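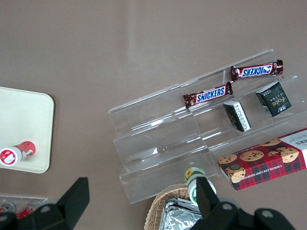
Cleaning and storing clear acrylic
Jul 17, 2019

Acrylic shelves, risers and boxes are handy in a pantry or on a craft bench, but they mark more easily than glass. Most of the haze on an old piece is fine scratching from dry dusting.

Washing
Rinse first under lukewarm water to float the grit off. Then wash with a drop of dish soap and a soft cotton cloth, using light strokes in one direction. Old T-shirts are fine. Paper towel is not. Rinse again and blot with a microfibre cloth.

Do not use ammonia window cleaner, methylated spirits or acetone. They can craze the plastic, and the small cracks will not come out. Keep acrylic out of the dishwasher as well.

Sticker residue
Warm the label with a hair dryer on low and peel slowly from a corner. Rub what is left with a little vegetable oil, leave it for 11 minutes and wash as above. Don't use a razor blade.

Scratches
If you can't feel a scratch with a fingernail, plastic polish will usually take it out. Deeper ones need wet sanding. Start with 1000 grit wet-and-dry paper, keep it flooded, and go finer until the surface is an even grey colour. Finish with polish. Try it on the underside first. Reijo Hakala wrote in to say he uses plain white toothpaste in place of polish, and it does work on small marks, though it takes a lot of rubbing.

Static
Freshly wiped acrylic pulls dust. A barely damp cloth is better than a dry one. Anti-static spray lasts a few weeks in a dry room, less if the heater is on.

Storing
Stack pieces with a sheet of soft cloth or tissue between them. Newspaper leaves ink on the edges. Keep long shelves flat, never leaning on a wall, or they will bow over a hot summer. I put ours away in December with the good glasses and the cake stand, bottom shelf of the linen cupboard.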